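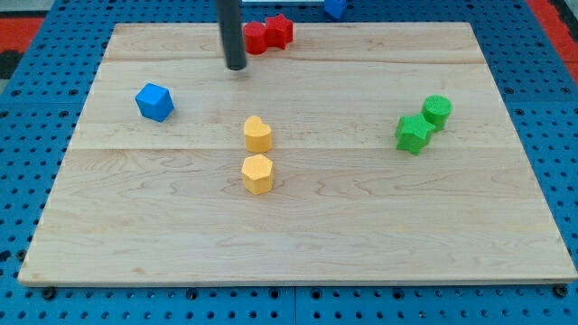
Why does a house with a new boiler sometimes still have high heating bills?

The boiler only makes the heat. If the heat leaves the building quickly through the roof, the walls and the gaps near the windows, the new boiler must work almost as long as the old one did, and the household pays for it.

Chapter 2
Where the Heat Goes

In the first chapter we looked at how a household receives its energy and how it reads the meter. Now we follow the heat after it has entered the rooms. The reader will need the floor plan from the first chapter, a pencil and a simple thermometer.

Heat moves from a warm place to a colder one. In a dwelling it does this in several ways at the same time. It passes through solid parts such as brick and glass, it is carried out by moving air, and a smaller part goes down the drain with the washing water. Builders usually call the first of these fabric loss and the second one ventilation loss, and we will keep these names through the whole book.

Our main case in this chapter is a terraced house in Proseck, owned by Helju Kuusk. She kept a notebook of her gas meter during one full winter. In February the house used 3,803 kilowatt-hours, more than in any other month, although two of the bedrooms were closed and not heated. The surveyor, Bayu Goh, found that the loft had only a thin layer of old mineral wool, which had been pressed flat under stored boxes. He advised a new layer of 200 millimetres, with raised boards for the boxes — a pressed layer keeps much less air in it and therefore insulates badly.

He also held a strip of tissue paper near the front door, the letter box and the loft hatch. At the hatch the paper moved strongly. A foam seal was fitted there before any other work was started.

Before you continue, draw the outer walls of your own dwelling on the floor plan with a thick line. Walls shared with a heated neighbour should be drawn thin. Mark each window and write beside it whether the glass is single or double. If you live in a flat, note also what is over you and under you, as a cold cellar matters more than many tenants expect.

2.1 Fabric loss

The speed at which heat passes through a wall depends on its area, on the material and on the difference in temperature between the two sides.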